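4. Dressing tables in the secondhand stock

4.1 Scope of the category

Dressing tables form a small part of the furniture handled by the two resale sites. Of the 3906 listings kept after the cleaning steps in Section 3, 172 were coded as dressing tables. They were treated separately for two reasons. First, sellers use the terms "vanity," "dressing table," "makeup table" and "dresser with mirror" with little consistency, so the category could not be recovered from listing titles alone. Second, the price of a dressing table depends on parts that other case furniture lacks, mainly the mirror and its mounting.

Coding was based on form. A listing was accepted if the piece had a flat top at seated working height, at least one drawer, and either a mirror or visible fittings for one. Chests of drawers sold together with a loose wall mirror were excluded, as were writing desks described by the seller as suitable for makeup. Bathroom units were excluded in all cases, including those without plumbing.

The Lusadik catalog applies a similar rule but also requires a matching stool. We did not follow it in this respect. Stools are often sold or lost apart from the table, and their presence was recorded as a separate variable.

4.2 Decoration classes

Each piece was assigned to one of three decoration classes. Plain pieces have flat fronts, straight edges and no applied ornament. Moderate pieces have shaped legs, molded edges or decorative hardware, but the main surfaces are flat. Ornate pieces have carved or molded relief on at least one large component, most often the mirror frame, or a curved lower front. Where a table and its mirror frame would fall in different classes, the higher class was used.

The ornate class includes both older carved work and recent pieces made in an older style. The two cannot be told apart reliably from listing photographs, especially when the finish is opaque white. No attempt was made to date individual pieces, and the word "antique" in a title was ignored during coding. Typical features of the ornate class are scrollwork, flower motifs and an oval mirror in a thick frame (Figure 4).

Figure 4. White vanity table with relief decoration.
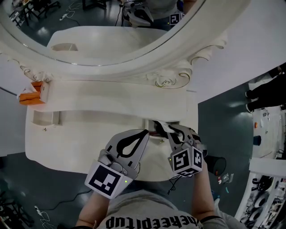 Agreement between the two coders was good for the plain and ornate classes and weaker for the moderate class. Most disagreements concerned turned legs, which one coder had at first treated as plain. The coding guide was changed to place all turned legs in the moderate class, and the affected listings were coded again. The results below use the second round only.

Color was recorded as white, other painted, or visible wood. Cream and pale gray finishes proved difficult, because their appearance shifts with room lighting and with the camera used by the seller. They were coded as white only when the seller used that word. This probably understates the share of white pieces, and the color variable is therefore used as a control and not interpreted.

4.3 Mirror condition

A mirror was attached in 112 of the listings. In the others it had been removed for transport, was missing, or was mentioned in the text but not shown. These three situations have different effects on value. A removed mirror that is included in the sale has almost no effect on the final price, while a missing mirror lowers it strongly. Mirrors mentioned but not shown fall between the two, and the spread of prices in this group is wide.

Damage to the glass was graded from the listing text and from the inspection notes kept at the Hurkis warehouse. Edge darkening was the most common fault. Scratches were reported less often, although the inspection notes suggest that sellers overlook them. Cracked glass was rare, and pieces with cracked glass tended to be withdrawn by the seller before a sale took place. In total, eight dressing tables were withdrawn for any cause during the observation period.

Frame damage was graded separately. In the plain class it consists almost entirely of scuffs at the corners. In the ornate class it takes the form of small losses from raised parts, such as leaf tips and petals. Such losses are hard to see on a white finish unless the light comes from the side. The warehouse staff check for them by touch, and their notes list more losses per frame than the sellers' own descriptions of the same pieces.

4.4 Drawers and base

Drawers were recorded by number and by operation. Listing text was of little use here, as sellers rarely mention drawer action unless it is faulty. The Hurkis inspection sheet includes a simple test in which each drawer is pulled fully open, released and closed with one hand. A drawer that needs two hands, or that tilts at full extension, is marked as stiff. Stiffness was more frequent in narrow side drawers than in center drawers. A likely cause is that side drawers follow the curve of the cabinet and run on shorter guides, but the sheets do not record guide length, and this could not be tested.

Knobs and pulls were recorded as complete, incomplete or replaced. Replacement hardware had no measurable effect on price when all of the hardware had been changed at once. A single odd knob did have an effect, and it was larger than the cost of buying a matching one. Similar results have been reported for chests of drawers, and they suggest that buyers read a mismatch as a sign of wider neglect.

The base matters mainly for transport. Pieces on separate legs can be carried through a standard doorway with the legs removed. Pieces with a wide base that curves outward must be turned or tipped, and the lower edge is often chipped as a result. Examples of this base type appear in both the moderate and the ornate class (Figure 5).

Figure 5. White vanity table with oval mirror, drawers open and outward-curving base.

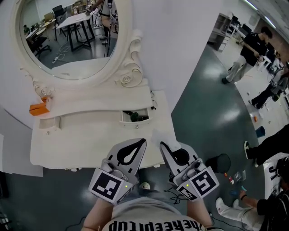
Delivery charges in the Skovley area are set by floor space, with a surcharge for glass. Under this system a wide-based table with a fixed mirror costs nearly as much to deliver as a small wardrobe. The charge is paid by the buyer and is displayed before the sale is confirmed. It was therefore added to the sale price to give a total cost, and the models in Section 5 were run on both measures.

4.5 Time to sale

Time to sale was measured from first publication to confirmed payment. Relisted pieces were matched to their earlier listing by photograph and description, and the clock was not reset. Without this correction the ornate class appears to sell faster than it does, as its sellers relist more often than others.

After correction, plain pieces sold fastest in every price band. Ornate pieces sold slowly at the start of the listing period and then at a steady rate, with no clear drop in interest over time. The pattern fits a thin market in which few buyers are looking at any given moment but those who do look have a firm preference. Price cuts shortened the time to sale for plain and moderate pieces. For ornate pieces the effect of a price cut was small and did not differ from zero once delivery cost was included.

Photograph quality was considered as a possible source of bias. Listings were scored for the number of views, for sharpness, and for whether the whole piece was visible in at least one photograph. Mirrors make this last condition harder to meet, as sellers often crop the upper part to avoid appearing in the reflection. The score was related to time to sale in the plain class but added little in the other two.

4.6 Limits of the data

The sample comes from two sites serving one region, and the share of ornate pieces may reflect local taste. The Bednarek survey of household furniture, which covers a wider area, does not separate dressing tables from desks and could not be used as a check. Inspection notes exist only for pieces that passed through the warehouse. Direct sales between households have no independent record of condition, and for these the seller's description was taken as given.

Withdrawn listings are a further concern. A seller may withdraw a piece after selling it elsewhere, and the sites do not ask for a reason. The withdrawn dressing tables were treated as censored at the last day on which the listing was active. Treating them as sold on that day changed none of the signs in the models and made only small differences to the estimates for the ornate class.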